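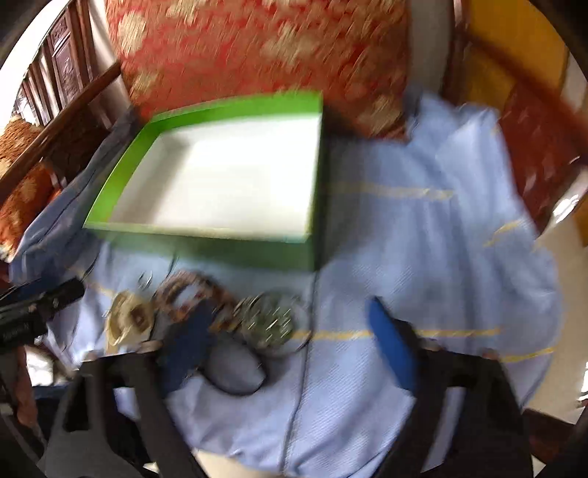
Chapter 7
Packing and Presenting Small Personal Goods

Cadi Rowlands and Idris Griffiths

Learning outcomes

On completing this chapter, students will be able to select a gift box suited to its contents, protect beaded and metal jewellery from abrasion, and prepare a clean, padded surface for the work.

7.1 Introduction

Jewellery is seldom damaged in the wearing. Most of the scratches, tangled cords and cracked beads brought to a repair bench are the result of poor storage or hurried packing. Bracelets, pendants and rings placed together in one pouch will rub against each other whenever the pouch is moved.

This chapter treats packing as a sequence of decisions. Section 7.2 deals with the work surface and the use of folded cloth. Section 7.3 considers pouches, liners and rigid boxes, including the effect of interior colour on the appearance of the contents. Section 7.4 presents the Morgan case study, in which 18 mixed pieces were prepared for presentation.

Students should review the glossary entries for "nap", "liner" and "insert" before proceeding.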